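Handling Practice Project: progress report to the Plivbridge fund

Report date: 14th September

12 shares | 5 comments

This report covers the work done since our April update. The grant pays for one thing: a written set of working rules for small robot arms used on benches and tabletops, tested on our own cells before we pass it to the partner sites at Pickering and Hovel.

Progress against plan

The draft rules now stand at 49 clauses. We cut the section on floor-mounted machines, which falls outside the grant, and moved its clauses on emergency stops into the general part. Pickering returned comments on the whole draft. Hovel has commented on the first half and has asked for more time on the rest.

We logged 920 handling runs on the Irker bench in the period. Of these, 277 were stopped early by the operator under the new stop rule, which says that a run ends as soon as the gripper touches the work surface without being told to. Before the rule, operators used their own judgment and the records could not be compared. The number of stops is higher than we planned for. Most were light contacts while picking up thin items that lie flat.

Thin items take up a good part of the draft. Clause 14 sets the approach speed for the last stretch above the surface. Clause 15 requires the operator to check the fingertips for wear at the start of each shift. Clause 16 says cables must hang clear of the fingers through the full range of motion.

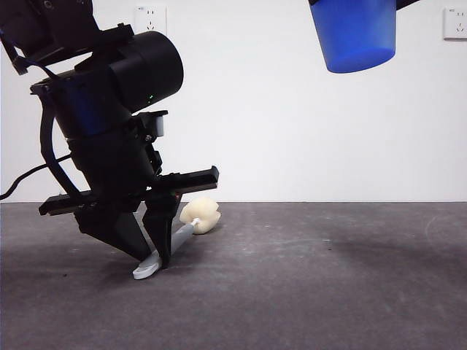 Gripper fingers down at the work surface, with a slender-handled item lying between them.

Clause 16 caused the most discussion. Pickering wants cables tied to the arm along their whole length. Our operators found that full tying pulled on the connectors when the wrist turned, so the draft allows a free loop as long as it is checked by hand before the first run. We expect to keep that wording unless Hovel objects.

Problems

The surface mats arrived late and we lost time on the wear tests. The log sheet also had no box for the reason a run was stopped, so the early entries had to be sorted from written notes. The new sheet has five reason codes and is in use.

Spending

Spending is within budget. The money set aside for travel to Hovel has not been used and we ask to carry it forward.

Next period

We will repeat the thin-item runs at the lower approach speed, finish the wear tests and send the second draft to both sites. Training notes for new operators will follow once the stop rule is settled. We would like a decision from Plivbridge on the travel money before the Hovel visit is booked.

Share this report | 5 comments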